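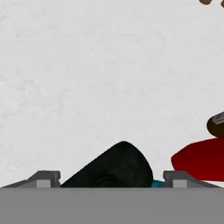
Pale surface with light gray mottling, computer rendering

Bowhunting Basics, Session 9
Arrow Selection and Bare Shaft Tuning
Instructor: Rami Jaber
Range hours and sign-up: see Rosângela Toledo at the Allton desk

Last session covered draw length and anchor point. If your draw length was changed by more than half an inch, go back and check it before you buy shafts. Everything in these notes depends on that number.

Spine

Spine is how much a shaft bends under a load. A lower number on most carbon shafts means a stiffer arrow. Three things decide what you need: the draw weight at your own draw length, the length of the cut shaft, and the weight of the point. A longer shaft acts weaker. So does one with a heavier point.

The weight printed on a recurve limb is usually measured at 28 inches of draw. If you draw less than that, you are holding less than the printed weight. Use the scale on the back wall and write down your real number. The compound we use for the demonstration is set at 56 pounds.

Charts from different makers do not always agree. Use the chart for the shaft you are buying.

Front of center

Front of center (FOC) tells you how far forward the balance point sits. Measure from the throat of the nock to the end of the shaft, without the point. Balance the finished arrow, point on, and mark the spot. Measure from the throat of the nock to the mark. Subtract half the shaft length, divide by the full length, and multiply by 100. The class arrow came out at 11 percent.

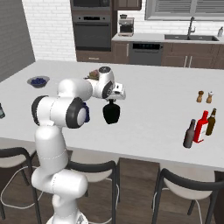
Bare shaft test

Shoot three fletched arrows and one without fletching, all with the same field point. Start close to the target and move back to 20 yards only when the bare shaft is landing flat. Do not shoot bare shafts with broadheads.

For a right-handed shooter using fingers:
Bare shaft lands left of the group: arrow is acting stiff. Try a heavier point.
Bare shaft lands right: arrow is acting weak. Try a lighter point or a shorter shaft.
Bare shaft lands low: nocking point may be too high.
Bare shaft lands high: nocking point may be too low.

Left-handed shooters reverse the first two. Change one thing at a time and shoot several ends before changing another.

Before next session

Flex and inspect every carbon shaft. Throw out any that crackle or show splinters.
Bring your FOC worksheet, filled in.
Read the section on broadhead alignment in the Khasawneh booklet.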